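Vusamley Play Kitchen: Set-up Guide for Table Hosts
Section 4. Laying out the pretend kitchen

Read this before the doors open. It takes less time than putting everything out wrong and being corrected by a four-year-old.

You will need the white table, the crate marked K and a damp cloth. The crate list is taped inside the lid. If the list and the crate disagree, believe the crate and tell Oratile Le Roux, who keeps the list.

4.1 Before you start

1. Wipe the table top with the cloth and let it dry. Plates slide on a wet surface, and they always slide towards the person in the clean trousers.
2. Find the two small holes in the top. They belong to the table. Do not fill them with putty, chewing gum or play dough (all three have been tried). They make handy markers for the plate, as you will see in step 4.
3. Tip the crate out on the floor mat, never on to the table. The table scratches. The mat has given up.

4.2 Crockery and pans

4. Put the large round plate near the back of the table, between the two holes. Opinion is divided on whether the plate is pink or lavender. The crate list says "plate, large" and we advise you to do the same.
5. Put the small blue bowl just in front of the plate and a little to the left. Open side up, please.
6. The black round pot goes on the far left edge. The dark round container goes at the front left corner. Leave a bit of a gap between them or the children will stack them and wear them.
7. The lime green thing lives at the back of the left edge, behind the pot. It has been entered in the crate list as a pepper, a pear and a lime. Marietjie Sithole has ruled that it is a vegetable for sorting purposes.

4.3 Food and sauce

8. Lay the fruit in a row along the front where small arms can reach it: banana, strawberry, the smaller red fruit, half an orange. The order doesn't matter, although somebody under six will tell you that it does.
9. Put the oval colander to the left of the middle, long side running front to back, with the green cup to the right of it, behind the fruit.
10. The red sauce bottle goes out last. It has no fixed place on the table and moves about for most of the session, so don't bother tidying it until the end.

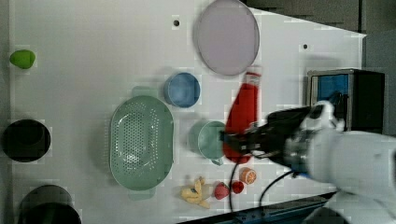 Vusamley Toy Library, Play and Learning Team

Note: the banana is sculpted with its peel open. It does not close. Please stop trying to close it.

Caution: the Okier sets on the top shelf have smaller pieces and are for the over-fives only. Do not top up crate K from them, however sad the fruit row looks. If a piece is missing, write it on the sheet and carry on a strawberry short.

4.4 Running the table

11. Let the children move things. The layout is where you begin, and you will be lucky if it lasts until the register is done.
12. If play goes quiet, ask for something from the kitchen. "Could I have an orange on the big plate?" works well. "What are we learning about colanders?" does not.
13. Any item that has been in a mouth goes into the washing-up bowl under the sink and stays there until the end. Riaan Mtshali adds that this includes items you only suspect.
14. Expect the sauce bottle in unlikely places. It has been served in the bowl, on the plate, and to a visiting councillor. Lying in the colander is a popular choice and perfectly acceptable, even if very little will drain.

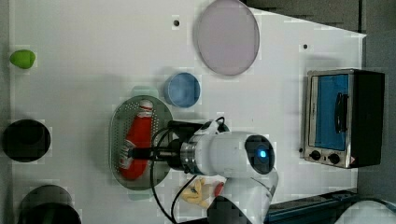

Fig. 2. Sauce bottle resting lengthwise in the oval tray, cap towards the back.

Note: the colander is also called "the tray", "the boat" and "the holey one". All four names appear in these instructions or on the sheet and all mean the same object.

4.5 Putting away

15. Wash anything from step 13 in warm soapy water, rinse and dry it. No dishwasher. We had a second cup once.
16. Pack the plate first, flat on the bottom of the crate, then the pots, then the colander. Fruit goes inside the pots. The bottle goes down the side.
17. Check the crate against the list, initial the sheet and return the crate to bay 21. Bay 22 is Christmas and should be left alone until November.

Spare parts are ordered through Svitlana Maksymiv. Quote part number 657 for the bowl. Do not quote 300, as that is a paddling pool.

Section 4 last revised 12 Oct 2018. Section 5 (Water Tray) is being rewritten after the incident.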